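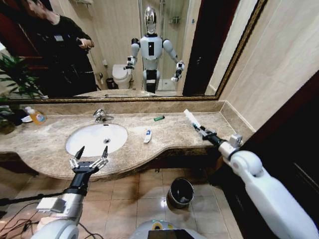 ## Guest House Notes: Changes for Returning Members

The Pistlow Residence Club will open its calendar for the coming year to returning members on Jul 14, 2018. Members who stayed at any of the lakefront houses in the past two seasons may book before the calendar is released to the general list. Requests are handled in the order received, and a deposit of $600 holds a house until the rental agreement is signed.

The minimum stay remains 7 nights during the summer season. Shorter stays are available from the close of the season through March, with the exception of the holiday period. Members who wish to combine two houses for a family gathering should write to Renu Garg in the reservations office before placing either request, so that the dates can be matched by hand. The online form does not link one booking to another.

### Kamolrat House

Kamolrat House returns to the rental list after a season of private use by its owners. The house sleeps eight in four bedrooms, two of them on the ground floor, and stands a short walk uphill from the boat landing. The upper porch faces the lake and is screened on three sides. Guests should note that the path to the water includes 60 stone steps and has no railing on the lower section. Those who prefer level ground may find the garden cottages more suitable.

Linens and towels are supplied. Beach towels are not. The kitchen is stocked with basic cookware, and the grocery in the village will deliver an opening order if it is received the day before arrival. Pets are not accepted at Kamolrat House, although they continue to be welcome at both garden cottages for the usual cleaning fee.

### Arrival and Departure

Check-in begins at 4 p.m. and check-out is at 10 a.m. at all houses. Early arrival cannot be promised in the summer months, but luggage may be left at the reservations office from noon. Keys are no longer kept under the porch lamps. Each party will receive a door code by email after the final payment has cleared, and the code will expire at check-out.

Final payment is due 60 days before arrival. Bookings canceled before that date will receive a full refund of the deposit. After that date, refunds are made only if the house is rented again for the same nights. The club recommends that members traveling from overseas arrange their own travel insurance.

### Boats and Moorings

Mogens Mikkelsen will again manage the landing. Each house is assigned one mooring, and canoes may be taken out without charge between sunrise and sunset. Members bringing their own boats must send the registration number and overall length with the booking request. Trailers are to be parked in the upper lot and should not be left along the lane, where they block deliveries to the cottages.

Questions about existing bookings should be addressed to the reservations office. Please include the name of the house and the first night of the stay.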